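Treludport - Guía de montaje del espacio compartido
Sección 4. Sala grande: mesas, pizarra, luz y zona de suelo

Antes de empezar. Leer los pasos 1 a 4 enteros, luego montar. Hacen falta 2 personas para las mesas altas, una basta para el resto. Llaves en el armario de planta baja, las de la barandilla no se tocan.

1. Despejar el suelo
Todo lo que esté tirado, a la estantería de la entrada. Mochilas también. Barrer antes de mover muebles - después ya no se llega a las esquinas.
Nota: la pared blanca del fondo queda libre. Ahí se sienta la gente en el suelo y no se pone nada apoyado, ni carteles ni sillas plegadas.

2. Bancos de trabajo
2.1 Bloquear ruedas si las tiene. Comprobar con la cadera, empujando un poco.
2.2 Los equipos van encima, nunca debajo. Cables por detrás, sujetos con velcro. Cinta americana no, deja pegamento.
2.3 Regleta a la pared, interruptor hacia arriba y a la vista.
2.4 Dejar un palmo libre en el borde delantero.
PRECAUCIÓN: cada regleta soporta hasta 2.587 W. Calefactor y hervidor juntos, no. Si salta el diferencial, desenchufar todo, rearmar, ir enchufando de uno en uno.

3. Mesas altas
Son las Garnstead, ref. 1613 en el inventario. Se trabaja de pie o inclinado, no se sienta nadie encima.
3.1 Llevarlas en vertical entre dos personas. No arrastrar, rayan.
3.2 Apretar las patas a mano, y un cuarto de vuelta con la llave. No mas.
3.3 Dejar paso por los cuatro lados. Si una pata baila, taco de fieltro del cajón pequeño.
Nota: si hay reunión en la mesa y gente sentada en el suelo a la vez, separar los dos grupos todo lo que dé la sala. Se molestan con las voces.

4. Pizarra y luz
4.1 Pizarra al fondo, frenos puestos. Rotuladores Estura solamente, los otros no se borran.
4.2 Borrar al acabar. Si queda sombra, paño con alcohol, secar.
4.3 Pie de luz: abrir el trípode del todo ANTES de subir la columna. Una pata apuntando hacia donde pesa el foco. Cable por el lado de la pared.
4.4 Techo: el tubo y los focos redondos van con llaves separadas. De día, con la cristalera, muchas veces sobra con la luz de fuera. Probar primero.
PRECAUCIÓN: no colgar nada de la barandilla del altillo. Ni chaquetas, ni cables, ni pancartas "solo un rato".

5. Con la sala en uso
Paso libre junto a la cristalera, siempre. Es la ruta hacia la sala de más allá y por ahi entra y sale todo el mundo. Bolsas, trípodes y cajas fuera de ese lado.
Quien necesite sitio para agacharse o extender cosas, a la zona de pared blanca. Quien necesite superficie, mesa alta. El banco negro es para los equipos.

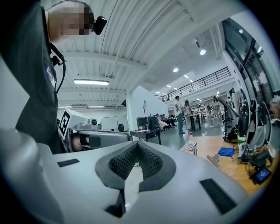 Treludport, 10 de mayo de 2022

Sala en uso, con gente en el suelo junto a la pared blanca y dos personas en la mesa alta. Con esta ocupación revisar tres cosas:
- Trípode de luz detrás del banco, patas abiertas.
- Cables recogidos.
- Puerta del fondo sin bloquear.

6. Recogida
6.1 Apagar equipos, esperar, desenchufar.
6.2 Bajar la columna del pie de luz, luego cerrar patas. En ese orden.
6.3 Mesas altas a su sitio. Las plegables Tsoukalas, al cuarto 215, apiladas tablero con tablero.
6.4 Pizarra borrada. Rotuladores tapados, en horizontal.
6.5 Luces, las dos llaves. Mirar también arriba, en el altillo.
6.6 Firmar la hoja de la puerta con hora de salida.

Averías: hoja naranja, con el número del mueble si lo lleva. Escribir qué pasa, "no va" no vale. Mesas y pizarra, a Nattawut Kaewmanee. Electricidad y luces, a Nhàn Từ - no abrir cajas ni cambiar tubos por cuenta propia.

Cambios respecto a la versión de abril: paso 3.2 (antes decía media vuelta, pasaba la rosca) y el 6.3, cuarto nuevo. La sección 5 se queda igual.

Sigue en Sección 5. Cocina y almacén.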